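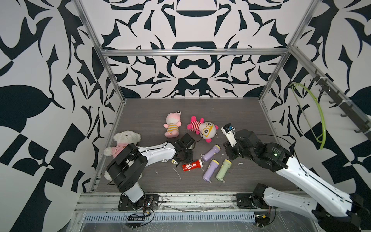
The play corner has had its soft toys and torches out again, and everyone's been asking about the wallpaper. We went through 18 patterns before settling on the black and white – all curling leaves and bold shapes, the same on three sides – and I still find a new bit of it to look at with my morning cuppa.

The dark grey wood-grain was an easier choice. It's a lovely calm colour under all that pattern, even if it does show every little speck and scratch. 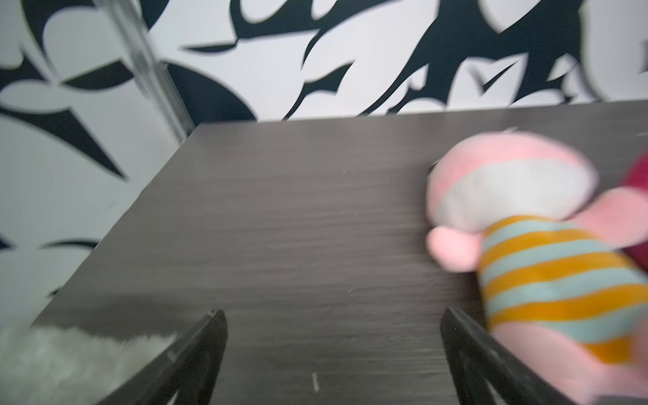 I was tempted by something paler from Rosulach, but the samples looked washed out next to the walls, and we've never regretted going dark. 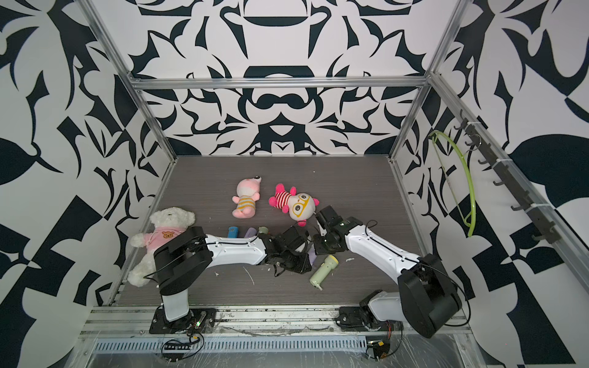 *Photo: Vistolero, May 18, 2026*

The teddy in the pink shirt is a great favourite of mine (there's a little brown bear's face printed on the front!), and the doll in yellow glasses comes a very close second. The lime-green hanger has its own hook on the right-hand wall.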